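About Us
2 min read

Hi, and thanks for stopping by! I'm the one behind Dada, a little patio and porch furniture shop in Domport. I started out fixing up old garden benches in my garage, ran out of garage pretty fast, and ended up with a storefront and a yard full of chairs (my neighbors were very patient).

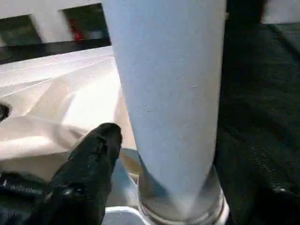 Pale blue, one of our favorite colors for the porch.

We carry outdoor tables, seating, cushions and planters, mostly from two small makers, Enache and Brorkwood. I sit in everything before I order it. If I can't get through a whole cup of coffee in a chair, it doesn't go on the floor - simple as that. 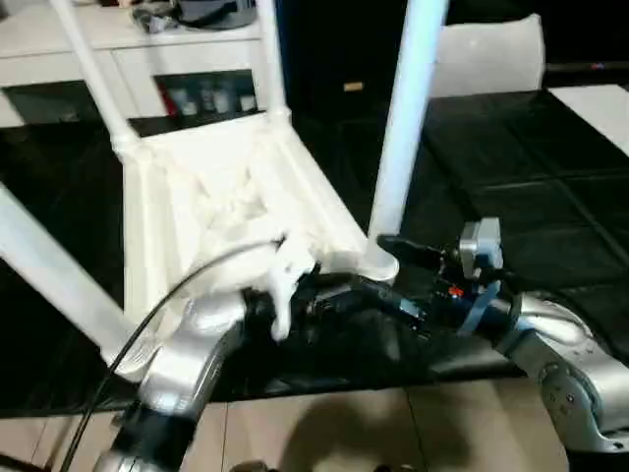

Same goes for tables, by the way. I lean on them, I drag them over the bricks out back, and I leave one of each outside all February to see what the weather does. Some come back looking pretty sad!

Delivery is free up to 40 miles from the shop, and we'll set everything up and haul off the boxes. You get 10 days to change your mind.

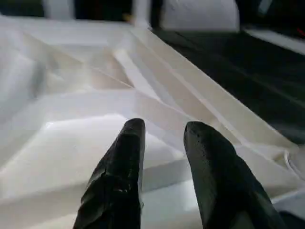 White molded plastic, up close.

We're open late in summer, till 7, so come by after work and try the swings. Bring your porch measurements if you have them, or just a photo on your phone.
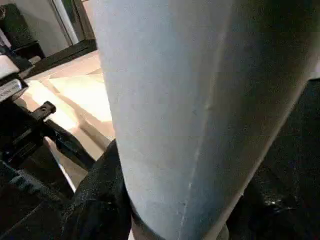

One customer wrote to us that her Brorkwood bench has been out on the deck through two winters and she still eats breakfast on it every morning. I loved getting that note.

Recent posts
Cleaning Mildew Off Cushions
Small Balcony, Big Table?
When to Cover Your Patio Set

© Dada, Domport | Contact | Back to top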